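Bidalis holds off on second robot arm until March

August 22, 2026

Catering firm Bidalis has put back the purchase of a second robot arm for its tray-packing line, after quotes came in higher than planned.

The first arm stays. Money for the second moves to next year's budget, with a decision due in March, operations manager Meenakshi Rawat told staff this morning. Two suppliers still in the running, Vititz and Rathore. A third dropped out over delivery times.

Sticking point is the extras, not the arm. Grippers, spare cables, a service contract, training for the night shift. "We budgeted for the machine and forgot everthing that hangs off it," Rawat said. Spares alone took up 30 per cent of one quote.

Vignesh Kulkarni, who runs the trials, wants softer fingers priced in before anyone signs. Bread and fruit are the test items for now, hot food comes later if at all. He has asked for 41 more hours of trial time and will probably get it.

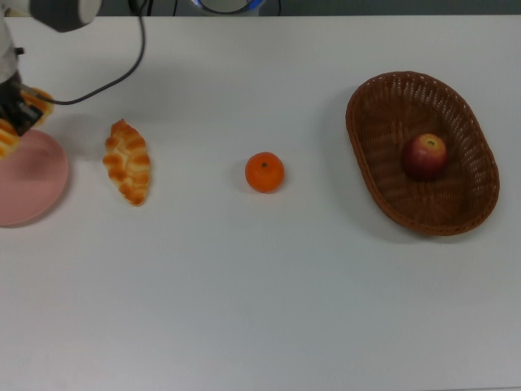
Floor space also has to be settled. The packing room lease runs out in spring and the landlord, Jamero, hasnt said whether the power supply can be upgraded. Obadia Lukumay is chasing a written answer.

No jobs are affected by the delay, the firm says. Suppliers have been asked to hold their prices until the March meeting. Vititz has agreed, Rathore yet to reply.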